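Classe Hernlow

A classe Hernlow é uma série de navios-patrulha oceânicos concebida para vigilância costeira, escolta de comboios e guerra antissubmarino de baixa intensidade. O projeto foi elaborado pelo gabinete de engenharia naval Wouters e a construção ficou a cargo do estaleiro de Lodstead. Foram encomendadas nove unidades, das quais duas acabaram convertidas em navios de apoio à guerra de minas.

Antecedentes

O requisito inicial pedia um navio capaz de permanecer longos períodos no mar com tripulação reduzida, em substituição de corvetas cuja manutenção se tornara demasiado cara. A primeira proposta previa um casco em alumínio, mas foi abandonada em favor do aço, com alumínio apenas na superestrutura. O engenheiro Teemu Ahonen, responsável pelo desenho do casco, defendeu uma proa mais alta do que a habitual em navios desta dimensão, para melhorar o comportamento com mar de proa.

Sistema de combate

O sistema de gestão de combate, designado Darkitz, reúne os dados do radar de superfície, do sonar de casco e dos sensores optrónicos. As consolas do centro de operações recorrem em grande parte a componentes comerciais, opção que reduziu o custo de aquisição e simplificou a substituição de peças. Os críticos do programa apontaram o ciclo de vida curto desses componentes, muito inferior ao do próprio navio. A marinha respondeu com um plano de renovação periódica dos computadores, independente das grandes revisões em doca.

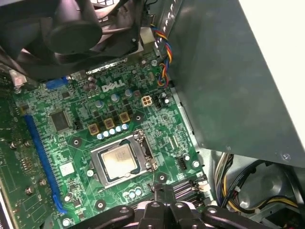

Placa-mãe Dell de computador de secretária, com o processador no soquete.

O software do Darkitz foi dividido em módulos para que a substituição do hardware não obrigasse a certificar de novo todo o sistema. Os módulos de controlo de tiro correm em equipamento separado, alojado num compartimento com alimentação própria.

Armamento e sensores

O armamento principal é uma peça de médio calibre instalada à proa, complementada por metralhadoras pesadas telecomandadas em ambos os bordos. À popa existe espaço para lançadores de torpedos ligeiros, montados apenas nas unidades destinadas à luta antissubmarino. O convés de voo recebe um helicóptero ligeiro ou drones de asa rotativa. O hangar é telescópico e, quando recolhido, liberta a zona de popa para contentores de missão.

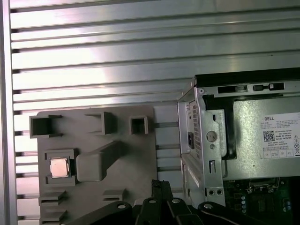
Os contentores são fixados a calhas embutidas no convés e ligados à rede elétrica e de dados do navio. Entre as configurações previstas contam-se um módulo hospitalar, um módulo de mergulho e um sonar rebocado. A troca de configuração é feita no cais, com grua, e exige ensaios de estabilidade quando o peso total embarcado se altera.

Serviço

O navio líder realizou as provas de mar em outubro e passou depois a patrulhas de fiscalização das pescas. Num exercício de escolta, a vibração dos veios a alta velocidade prejudicou as leituras do sonar de casco. Os hélices foram redesenhados a partir da terceira unidade e as duas primeiras receberam a alteração durante a revisão seguinte.

Ver também: Navio-patrulha oceânico; Corveta; Guerra antissubmarino

Última atualização: 7 de janeiro de 2026
Contacto | Direitos de autor | Voltar ao topo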